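An Open Day at Pellermont, and Why I Came Home and Refolded My Whole Closet

I finally made it to the Pellermont open day this June, after two years of saying I'd go and then finding something else to do. It's a 27 minute bus ride from my place if you catch the one that skips the hospital, and I did not catch that one. So I walked in late, a bit sweaty, with a coffee I wasn't allowed to bring past the front desk (fair enough, the building is full of clean fabric!).

If you don't know Pellermont, it's the old mill on the canal that got turned into a sort of textile care center. They have fabric labs downstairs, classrooms in the middle, and a floor at the top where people work on laundry and garment handling all day long. The sign in the lobby says the main hall is 2,656 square feet. It felt bigger than that to me, but that may be the ceilings, which are very high and very cold.

I signed in, got a sticker and joined the group going up with Hakim Mandagi, who runs the folding room and has clearly given this tour many times without getting bored of it. He talks fast and walks faster. Our first stop was the dye lab, which I'll skip because my notes from it are two words long and one of them is "smell." After that came the Amotitz room, named after whoever paid for the windows, and they are lovely windows. I could have stayed there all afternoon.

But the folding room was the one I'd come for. I have a thing about folding. My grandmother could make a fitted sheet look like a book, and I have spent my adult life failing to live up to it.

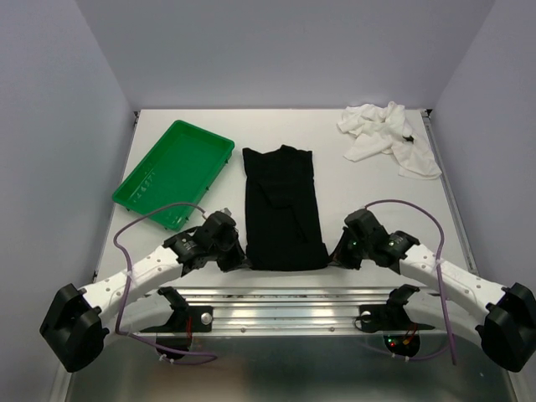

One of the folding tables upstairs, with the green tray, a black garment folded long and a crumpled white cloth.

Hakim's big subject is the long fold. Most of us go straight for a square, he said, and then wonder why the stack leans. He likes to bring the sides in first so you have a tall, narrow rectangle, smooth it with the flat of your hand, and only then think about folding it down to shelf size. A few creases at that stage don't bother him at all. What bothers him is people tugging at the corners to get rid of them, which pulls a knit out of shape and leaves you worse off than when you started.

I asked about black clothes in particular, because mine go gray and fuzzy if I so much as look at them. He got very animated about this! Fold them on a pale surface, he said, so you can see the edges and any lint. At home I've been folding on a navy bedspread for years. No wonder I can never find the hem.

We also had a good few minutes on trays. I'd always thought of a tray as a kitchen thing, but he's a big believer in having one beside you when you fold, for small stuff like socks and washcloths, so it doesn't wander off under the big pieces. A woman in our group said she uses a baking sheet for this and he seemed delighted.

Then we got onto knits, and he slowed right down for the first time all day. A soft knit doesn't hang in straight lines once you pick it up by the top. It drops into loose folds, one corner always ends up lower than the rest, and that low corner is the one to look for, because you can follow the edge along from there and work out which way up the thing is. I tried it with a sweater from the practice bin and it took me three goes.

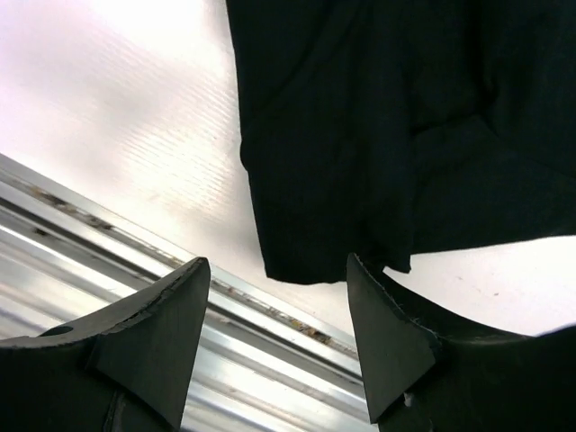 The other tip I wrote down was to let the cloth hang for a second before you lay it on the table. Lower it bottom edge first and let the rest follow, and you've got half your smoothing done. I've been flinging mine down like a picnic blanket.

Lunch was in the canteen, run by a place called Millet, and I had the lentil soup and a roll for less than the bus fare home. Go early. By one o'clock the line was out past the coat hooks and they were down to egg salad.

The afternoon talk in the Skerel annex was on storage and I'm sorry to say I dozed through part of it. The room was warm, the chairs were padded, I'm only human. I did perk up for the bit about shelf depth, and I've already measured mine (too deep, of course, things vanish at the back).

A few practical bits if you want to go next year. The tour is free but you need to book the folding room separately. Lockers take quarters. Wear shoes you can stand in, as there's hardly anywhere to sit on the top floor, and the elevator was out for most of the day so it was stairs for everyone. There's a little shop by the exit where I bought a lint brush I didn't need.

My T-shirts are all in long folds now. The fitted sheet is still a ball on the top shelf.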